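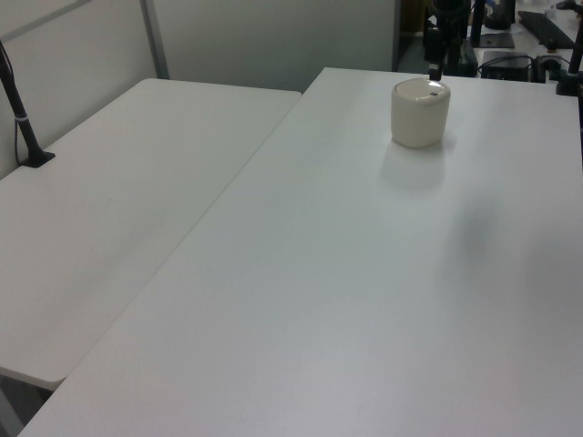
Folding table, white, rectangular. A second white folding table stands next to it on the left.

Prusatia folding table, white
Item no. 3627

The Prusatia is our large rectangular folding table for workshops, offices, classrooms and any room that must change its use during the week. The top is smooth and matte, so you get only a soft shine when the light falls on it. Small objects are easy to find on it, even a jar in the same pale color as the table.

Many of our customers buy two and put them side by side. The tables are separate and have no connecting hardware, so a thin seam stays between them. If you write on big sheets of paper, please put a mat over the seam.

Before first use
Open the legs fully until each lock clicks. Set the table on its feet and press on the middle with both hands. If it moves, open the locks and start again. Two persons should carry the table — it is not heavy for its size, but it is long and it catches on door frames.

Cleaning
Wipe with a damp cloth and a little dish soap, then dry. Do not use scouring powder, it makes the matte surface shiny in spots and we can not repair this. Ink should be wiped the same day. For clamps, lamps and poles, put a piece of felt under the metal foot.

Ordering
We sell the Prusatia as a single table or in a set of 6. Sets leave our warehouse on Friday. Single tables are normally packed within 3 working days. Pick-up is possible if you call first, and please bring a car where the back seats go down.

The seat height of our Cundberg stool fits this table well. The Tzavaras trolley for moving folded tables is out of stock until December.

Questions about spare feet or larger orders go to Birthe Lykkegaard in the sales office. For damage in transport, please keep the carton and write to Lambros Bakalis with your order number and the item number from the top of this page.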